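Section 3. Preparing the Work Surface and Placing the Organizer

3.1 General

This section applies to the Medden compartment organizer as issued to the Zirurville and Gralbridge workrooms. It covers clearing the table, positioning the organizer, and opening and closing the lid. Sorting and labeling of contents are addressed in Section 4. Questions about this section should be directed to Tien-fu Yip, Workroom Services.

3.2 Preparing the table

1. Remove all papers, cups, and tools from the white work surface.

2. Wipe the surface with a dry, lint-free cloth. Do not use solvent-based cleaners on the white surface or on the organizer.

3. Confirm that the surface lies flat on the table beneath it and does not rock when pressed at the corners.

4. Set the organizer on the white surface, toward the right-hand side, while the rest of the area is being prepared.

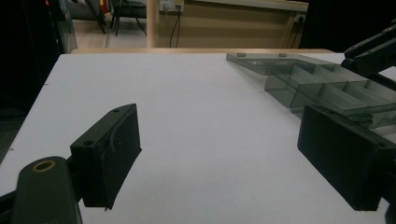 5. Check each compartment for items left by the previous user. Return any such items to the supply shelf before continuing.

6. Inspect the dividers for cracks. An organizer with a cracked divider must be withdrawn from use and reported to the workroom desk.

Caution: Do not slide the organizer across the surface when it is loaded. Lift it with both hands, one at each short end. Sliding may scratch the underside and may cause small parts to pass from one compartment to another.

3.3 Storage position

When the organizer is not in active use, it may remain on the right side of the table, set at an angle. This position leaves the middle of the work surface available for other tasks. Users at the Saarela annex, where the tables are narrower, should return the organizer to the shelf instead.

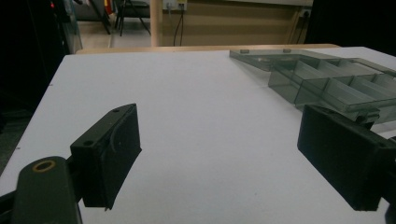 May the organizer be left open overnight?
The lid should be closed and latched at the end of each working period. Dust collects in the small compartments and is difficult to remove without emptying them.

3.4 Working position

1. Lift the organizer to the center of the white surface, with the latches facing the user.

2. Leave a margin of at least 6 inches between the organizer and the near edge of the table.

3. Keep the lid closed until all materials for the task have been brought to the table.

4. Place any single item to be sorted directly in front of the organizer, on the latch side. 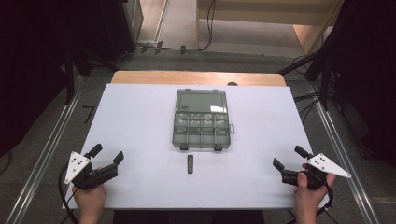

5. Release both latches before raising the lid. Do not force the lid if one latch remains engaged.

6. After use, lower the lid evenly and press each latch until it is fully seated.

Note: The large compartment is reserved for items that do not fit in the smaller ones. It should not be used for mixed or unsorted parts.

3.5 Periodic inspection

The latches and lid are to be inspected every 60 days and the result entered in the workroom log. Organizers in service for more than 18 months are inspected by Eero Nurmi at Gralbridge, who will determine whether replacement is required. Replacement requests received in December are processed the following month.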